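**Session 4 - Desk tools, and where they live**

Welcome back, everyone! Today is my favorite session of the whole Planton course: pens and scissors, the two things every desk at Grasham runs on.

Cap your pen before you set it down. Scissors go down closed, always.

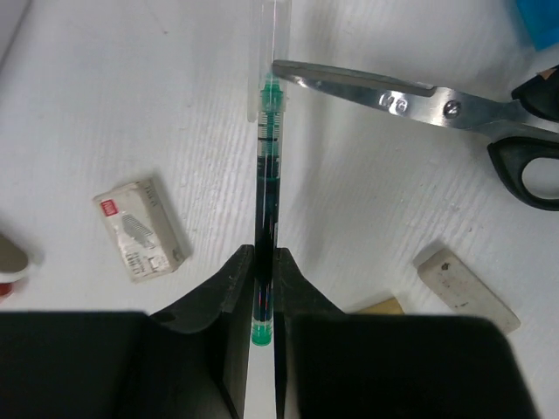 Then we sort! You get 15 minutes per drawer - pens first, blades second - and we swap tables after that.

For March: read Dorottya Vincze's handout on drawer dividers (it's so good) and bring one drawer's worth of stuff from home.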